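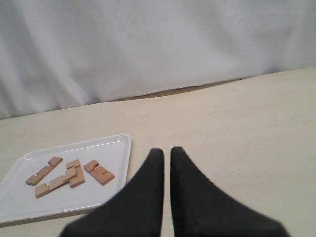 Wooden Lattice Puzzle, Urkville Games Room

Photos from 18 October 2022. The puzzle is item 303 on the Gurna shelf and came to us in August. It is made of flat notched pieces that slot together at right angles. Click any picture for the larger size.

1. Loose pieces. They are kept on a white plastic tray with a raised rim, so the small ones don't slide off the table.

2. The lattice together, sitting beside the tray. The slats cross like a tic-tac-toe board, with the ends sticking out on every side. 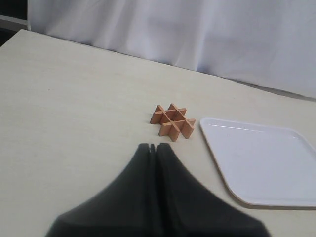 The tray

3. The tray with nothing on it. It has rounded corners and a shallow flat panel.

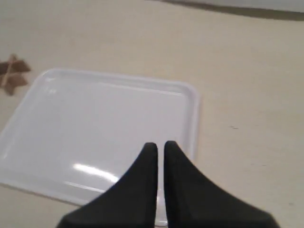
Please put every piece back on it before returning the puzzle to the shelf. Replacement pieces can be requested at the front desk.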